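Print this page
E-mail this page

Student Robotics Program Begins Garment Handling Unit

Students in the Zimetstead College robotics program began a new unit in January on the handling of clothing and other soft goods. The unit was prepared by Florencia Tapia, who teaches engineering studies in the senior school, and Raimonds Sakalauskas, the program's technical coordinator. It replaces the block-stacking exercise that had been part of the course since the program was established.

Blocks keep their shape when they are lifted and can be placed in a known position each time. A shirt does neither. Students must decide where a garment should be taken hold of, how far the fingers should close, and at what height it must be carried if it is to clear the table. Ms Tapia reports that several members of the class had written detailed plans for folding in the first lesson, and that most of those plans were set aside by the second.

Work is carried out in groups of 5, with each group keeping a shared logbook. Every attempt at a grasp is entered, including those that were stopped early. At the close of the first stage the logbooks held 632 entries, and these will be used by the mathematics department in its statistics course later in the year. Families who have been asked to look over a logbook at home will see that the entries are brief. Students have been asked to record what they saw and to leave explanations for the discussion period.

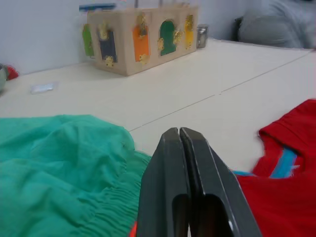 The garments in use were donated by families through the front office. Mr Sakalauskas has asked that the collection include as wide a range of fabrics and finishes as possible, as gathered waistbands, thick hems and thin jersey each call for a different approach. The program would be glad to receive further T-shirts and children's clothing in bright or contrasting colours. Items should be clean and free of pins and loose buttons. They may be left at the front office between 8:30 a.m. and 4 p.m. and will not be returned.

Two senior students, Domingo Sosa and Aliki Moschos, have taken responsibility for the written procedure that all groups follow. Their current draft sets out how the arm is to be started and stopped, who may stand near the table while it is moving, and how the gripper is to be checked before each session. Miss Moschos presented the draft to the junior class, whose questions led to a rewritten section on the stop button. Copies are kept in the workshop and should not be removed.

Funding for the unit came from the Marnoreck Education Fund, which contributed $300 toward replacement finger pads and cables. The college also thanks Hollmann Engineering for the use of its training room during the school holidays.

The program will take part in the regional Enusura Challenge for the first time this year. Entrants in the soft goods category are required to sort a mixed pile of clothing by colour and to fold one item of their own choice. Zsófia Kun will act as team captain. Practice for the Challenge takes place after classes and is separate from the assessed unit, although students may attend both.

Enrolment in the program now stands at 44. Students in the junior years who wish to join for the next term should collect a form from Ms Tapia and return it with a parent's or guardian's signature. Previous experience with programming is not required.

Print this page
E-mail this page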